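Folding a garment flat on a covered table

Applies to: T-shirts, light tops and other thin garments without stiff linings
Level: basic
Page views: 3777

A bare desktop is a poor surface for folding. Thin cotton slides on varnish, and the hem moves each time the sleeves are turned in. A cloth laid over the table gives enough grip to hold the first fold while the second is made. The method below uses a plain cover in a dark colour, so that the outline of a pale garment is easy to follow.

What you need

A table deep enough to take the garment from collar to hem.
A plain cover without a raised weave. The Cliltier table cloth in the 186 cm length is suitable; any smooth cloth of similar size will do.
One garment, washed and fully dried.

Preparing the surface

1. Move vases, bottles and chargers to the back corners of the table or on to another desk.
2. Lay the cover and pull it from opposite corners until it is flat. Work from the middle outwards.
3. Check for ridges with the palm of the hand. A ridge under the cloth will print a line across the garment when it is pressed down.

Laying out

4. Put the garment down loosely, front side underneath, with the hem towards you.
5. Take one near corner in each hand. Hold the fabric between thumb and fingers, just inside the seam – gripping the seam itself stretches it.
6. Draw the hands apart until the near edge is straight, then lower it. Do not lift the whole garment. 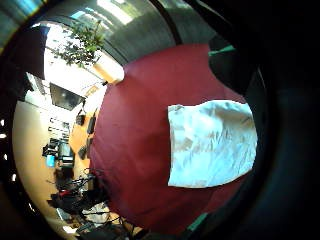
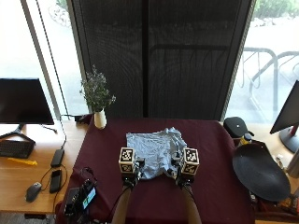
Dark red cover with a paler piece lying on it, still creased. In the second picture the near corners are held, as in step 5.

7. Smooth from the hem towards the collar with the flat of the hand. Two passes are normally enough. Creases that remain after this need an iron and will not fold out.

Folding

8. Turn one side in by a quarter of the width. Lay the sleeve back along the fold so that it does not cross the centre line.
9. Repeat on the other side. The two long edges should now be parallel.
10. Bring the hem up to just below the collar.
11. Fold once more in the same direction and turn the garment over.

Common faults

Near edge bunched: the corners were released before the edge was straight. Go back to step 5.
Folded piece wider at one end: the side folds were not parallel. Open it out to step 8; there is no need to lay the garment out again.
Cover moves with the garment: the cloth is too light for the table. Use a heavier one, or fix it at the far side with table clips – the Odaren clips fit tops up to 4 cm thick.

Storing

Stack with the folded edge facing outwards. For shallow drawers, make one further fold and stand the pieces upright. Very fine knits should be rolled from step 9 instead.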